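How to respond to a government or council consultation

A consultation is the stage at which a public body asks what people think before it settles a policy. Anyone can reply. You don't need to be an expert or belong to a group, and in most cases you don't need to be a voter in the area, although it helps to say what your connection is.

This guide covers written responses to consultations run by councils and government departments in England. Scotland, Wales and Northern Ireland work in much the same way but have their own websites and their own customs about timing.

Before you start

You will need the consultation document itself, the list of questions, and the closing date and time. Closing times catch a lot of people out. Some consultations close at midnight, but many close at 5pm, and a few close at noon. Write the time down along with the date.

Set aside an evening for reading and another for writing. If you try to do both in one sitting the answers to the last few questions tend to be thin, and those are often the ones where the detail of the policy is decided.

Step 1: Find the right document

Government consultations are listed on GOV.UK, where you can filter by department and by whether they are open or closed. Councils usually have a page called "Have your say" or "Consultations", sometimes tucked under "Council and democracy". If you can't find it, ring the main switchboard and ask for the policy team dealing with the subject.

There may be several files. The main document sets out the proposals. An impact assessment looks at costs and benefits. There may also be an equality assessment, a draft of the new rules and a short summary. Read the summary first, then the main document, then whichever part of the impact assessment deals with you.

Don't rely on a newspaper account or a campaign leaflet. When Bulbridge council consulted on its bus subsidies, the leaflet that went round said three routes would be withdrawn. The document said that evening services on three routes would be reviewed. People who objected to the first were answered in one line, and their views on the second were never recorded.

Step 2: Work out what is still open

Most consultation documents contain a mixture of things already decided and things that could change. Go through with a pencil and mark each one. Phrases such as "we will" and "the government has committed to" mean the decision has been taken. "We propose", "we are minded to" and "we would welcome views" mean there is some room.

You can still object to the settled parts, and it is sometimes worth a paragraph. Put most of your effort into the open parts.

Look as well for what is missing. If a document offers options A and B and you think there is a sensible option C, you may put it forward. Explain it in enough detail that an official could pass it to a colleague without having to guess what you meant.

Step 3: Gather your evidence

Evidence doesn't have to be a study. A record of how long you waited for an appointment is evidence, and so are a set of invoices, a letter of refusal, or a note of the hours your business lost. What matters is that it is specific and that you say where it came from.

Kavinda Miah ran a small food import firm when new border paperwork was being consulted on. His first draft said the forms were "a nightmare for small traders". His second said that each consignment took 35 minutes of staff time before the change and gave the new figure beside it, with a copy of one completed form attached. The second draft was quoted in the department's reply. The first would have been counted as "opposed" and left there.

If you use published figures, give the title of the publication, the table number and the year. Don't round in your own favour. Officials will check, and one wrong number makes them doubt the others.

Step 4: Answer the questions as they are asked

Responses are sorted by question number. If you send a general letter, somebody has to decide which parts belong under which question, and they may not see it as you do. Use the numbering even if you find the questions badly framed.

For each question you want to answer:

State your answer in the first sentence. "No, I do not support the proposed income threshold."
Give your main reason in the next two or three sentences.
Add your evidence.
Say what you would like to see instead, if anything.

Skip questions you have no view on. A blank is fine and does not weaken the rest. You can write "No comment" if the online form insists on something in the box.

Tick-box questions need some care. If the choice is between "strongly agree" and "agree" with a proposal that has two halves, and you only support one half, say so in the comment box and name the half. If there is no comment box, put it under the final question, which is nearly always "Do you have any other comments?"

Step 5: Add a short introduction

Four or five lines are enough. Say who you are, whether you are replying for yourself or for an organisation, and why the subject affects you. If you are replying for a group, say how many members it has and how you asked them.

Nga Hoàng, who prepares responses for a residents' association in Iladden, keeps a standard paragraph for this and changes only the last sentence each time. It covers the year the association was founded (1901), the streets it takes in, and how members were consulted.

Step 6: Check the tone and the length

Be firm if you feel strongly, but leave out remarks about named ministers, councillors or officials. Comments of that sort are usually removed before the responses are published, and whatever sits in the same paragraph may go with them.

For an individual, 4 pages is plenty. Organisations often send more, in which case put a one-page summary at the front. Use short paragraphs, and don't use bold or capitals for emphasis – they are usually lost when the text is copied into a spreadsheet.

Read it aloud once. If a sentence needs a second go, split it in two.

Step 7: Send it and keep proof

Use the online form if there is one, but write your answers in a separate document first and paste them in. Forms time out. If you are replying by email, put the full title of the consultation in the subject line and attach your response as a PDF or Word file. Posted replies should go early and with proof of posting.

Keep a copy of what you sent and of any automatic acknowledgement. If no acknowledgement arrives within a few days, write and ask for one.

Confidentiality

Responses can be published, and they can be requested under freedom of information law. If there is something you don't want made public, such as your health or your immigration status, mark that section clearly and say why. A general confidentiality notice at the bottom of an email, added automatically by your system, will not be treated as a request.

Most bodies publish the names of organisations but not of private individuals. The privacy notice will say which.

Template campaigns

Campaign groups often provide a ready-made response that you can send with one click. These do get counted, normally as a single block with a number beside it. If you have time, take the points you agree with and put them in your own words, adding one thing from your own experience. It will then be read as a separate response.

The Grandov campaign on rural post offices did this well. It sent supporters a list of questions to think about and left the writing to them, and the summary of responses ran to several pages on that section alone.

What happens afterwards

Officials read and sort the responses, then prepare a summary. Government departments aim to publish theirs within 12 weeks of the closing date, though it can take a good deal longer, especially if there has been an election or a change of minister. A consultation that closes in June may well have nothing to show until after the party conferences.

When the summary comes out, look for your points under the relevant question. They may be described without being attributed. If an important argument is missing altogether, you can write to the team and ask whether it was considered, and copy the letter to your MP or ward councillor.

Councils normally take the results to a cabinet or committee meeting. The papers are published at least five clear working days beforehand, and many councils let members of the public speak for a few minutes if they register in advance. Check the deadline for registering, as it is often noon on the working day before.

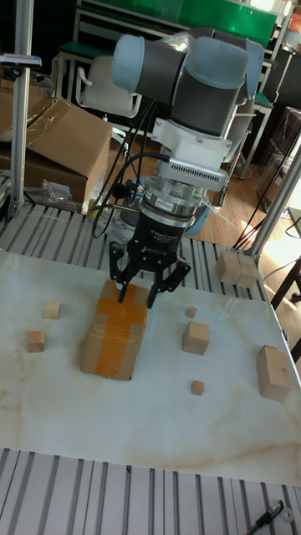 If the decision goes against you, find out whether there will be a further stage. Changes to the law made by regulations have to be laid before Parliament, and there may be a debate. Local plans go to an independent examination, and people who responded at the earlier stage and asked for changes generally have a right to be heard. Keep your original response to hand, because you will be asked for the reference number and for the question or paragraph you commented on.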